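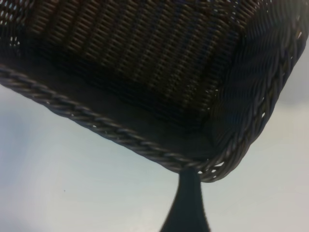
4. Discussion

4.1 Does the overnight soak earn its place?

Most recipe books tell the cook to soak dried beans overnight, and most of them give the same grounds: the beans cook faster, hold their shape and sit easier in the stomach. We took up the first two claims and left the third alone, as our tasters were asked about texture and flavor only. What we found gives partial support to the first claim and very little to the second.

Soaked beans did cook faster. In the Udura kitchen the gap between soaked and unsoaked batches was 30 minutes at the median, with the lid on and the heat held at a bare simmer. Kordestani reports a much larger saving, but in that study the beans went into the pot at a full boil and were called done when a fork went through one of them. We doubt that a single bean tells us much about a pot. In our own batches it was common to find a creamy bean and a chalky one in the same spoonful, soaked or not, and a test that stops at the first soft bean will flatter whichever method softens the outside first.

The question of shape is harder. The usual story is that a slow soak lets the skin and the inside swell together, so that the skin doesn't split later. It is a pleasing story and it may well be true for some beans. Over 60 batches went through the kitchen, each starting from 740 grams of dried beans, and the share of split skins varied more between sacks than between methods. The Naltaren beans split badly whatever we did to them. If a cook buys old beans from a slow-moving shelf, the soak won't rescue them, and if the beans are fresh it is hard to see what there was to rescue.

Salt in the soaking water is a separate matter and should have been treated as one in the earlier papers. When a recipe moves from plain water to salted water and from no soak to an overnight soak in the same step, any gain gets credited to the soak. We could separate the two only in part. Our salted batches had softer skins, and the tasters picked them out more often than chance would allow, but the panel had nine members and two of the sessions ran late in the day, when people were tired of beans. We wouldn't build a rule on it.

We are also wary of our own timing. The Wurkance burner used in the early batches drifted upward once the pot was hot, and we corrected for this by hand. Mahsa Kermani kept the written log of those changes, and the log is honest about how often they were needed. A reader who wants to cut our median in half on those grounds would not be acting unfairly - we simply can't rule it out.

Taken together, the case for soaking rests mainly on time at the stove. A cook who plans ahead saves some fuel. Claims that go beyond this, including the claim that unsoaked beans taste flat, find no backing in our scores. Several tasters described the unsoaked cooking liquid as darker and fuller, and the mean flavor scores leaned that way too, though by a margin we would call weak.

Figure 3. A dark brown woven basket on a white tabletop, with a single round pinkish object inside.

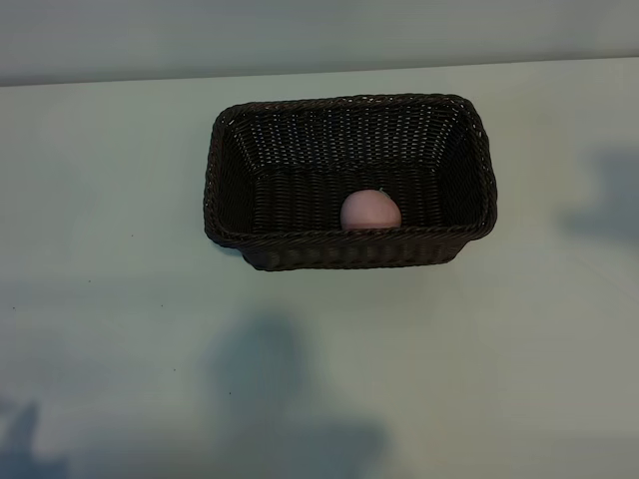
Cameron Chisholm objected, on reading a draft of this section, that the comparison was unfair to the soak from the start, as home cooks seldom hold a bare simmer and a rougher boil would punish unsoaked skins far more. We accept that the boil matters. It does not follow that the soak protects against it, and we know of no test that varied the two together. Until one is run, the advice to soak overnight should be given as a convenience, with the salt and the age of the beans mentioned first.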